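Home | About | Archive | Walks | Contact

We use cookies to remember your settings. Accept / Manage

The Skurnville soup supper, after a year off

The soup supper came back this August and I went all three nights. For anyone who has moved to Skurnville lately, it used to be one evening on the green, with long tables and whatever people felt like cooking. Then the green was dug up for the drainage work and there was no supper last year. Now it is spread over three evenings and has moved down to Iltgate, in the old ferry yard by the water.

I was not sure about the move. The green is in the middle of town and you could walk home with your pot. Iltgate is a mile out and the parking is bad. I got there at 5:30 on the first night and had to leave the car up by the boat sheds and carry a full stockpot down the gravel. Next time I will get a ride.

The yard itself is better than I expected. There is a roof over half of it, and the wind comes off the water from the other side. They had 11 soups on the first night. I tried five. The best was a white bean and cabbage soup from Eugénie Masson, who had made it with a ham bone and very little else. The worst was mine, which had scorched a little on the bottom and tasted of it all the way through. I know what I did wrong. I turned it up when I was running late.

Bowls are a dollar deposit now. You pay at the gate, keep the same bowl all night, and get your dollar back when you return it. Some people grumbled in line, but there was hardly any trash by closing.

The second night had music. Fulvio Ruggiero played accordion with two people from Skitholm I had not heard before, a fiddle and a bass. They started at seven and kept going past the time the lights were meant to go off. The sound does not carry well under the roof. If you sat at the far tables you mostly heard the bass. I moved up front after the second song and stayed there.

The third night was the quiet one, with a talk about the ferry. Viola Pagano has been reading through the old ticket books and she brought one along. The busiest day she has found so far had 1164 passengers across in both directions, on a boat licensed for 60. She worked out how many trips that would take if they kept to the license, and it did not fit in a day. A man at my table said his grandfather crossed standing on the rail. I would have liked the talk to be longer. It ran 40 minutes with the questions, and then they needed the tables.

A few practical things if it happens again next summer. Bring a sweater. Bring your own spoon if you dislike the bamboo ones. The bread goes early, so get yours before you sit down. Dogs were allowed, though it was crowded enough that I was glad I left mine at home. The shuttle from the library is supposed to run up to four times an hour, and on the first night it did not come close. On the third it was fine.

Remo Gatti told me they have not decided between the yard and the green for next year. I would vote for the yard if they fix the shuttle and put up a second speaker. You can leave a note either way at the Gentile bakery, where there is a box by the register.

Get new posts by email. Enter your address to subscribe. 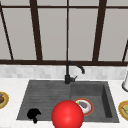

I am making the soup again this week, on low this time. It is dried split peas, two onions, a carrot, a bay leaf, and water to cover by three inches. Pick over the peas first and rinse them until the water runs clear. You need decent light to spot the small stones, and a sink right under a big window, even one with heavy dark wood bars across it, is a good place to do it. A white marble counter next to it makes the bad peas easy to see if you spread them out. Then everything goes in the pot for an hour and a half, and I stir it every ten minutes or so and leave the burner alone. Salt goes in at the end.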